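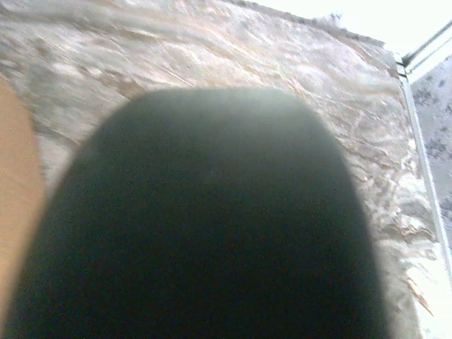
Hi, and welcome to Drenwood! I started this little tea shop in August, with 10 kinds of tea, one kettle and a lease I was scared to read twice. We carry 63 now, and I still drink the plain black one every morning (with milk, sorry, purists).

Most of our leaf comes through Saltivov, a small importer I pestered by email until they gave in and sold to me. The herbal blends are mine. I mix them in the back on Mondays, when we're closed, and the whole place smells of mint until Wednesday — my favorite part of the job. 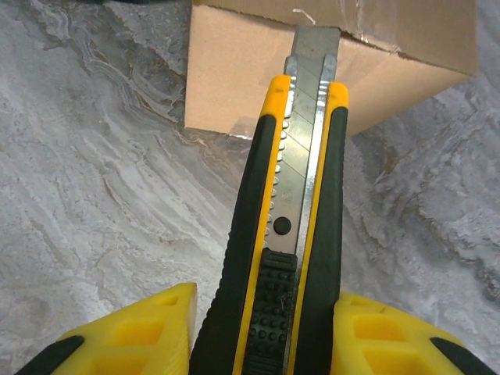
Orders go out four days a week, and I pack them myself. You can get any tea in a 100 gram bag, or ask for a sample if you're not sure. I'm happy to talk you through it! Tell me what you like to eat for breakfast and I can usually find you something.

We moved to the bigger shop on Saturday, May 29, 2021, so if you knew us at the old spot, come see the new one. There are chairs now, and a proper window seat. Dogs are welcome, and mugs from home get a free refill before noon.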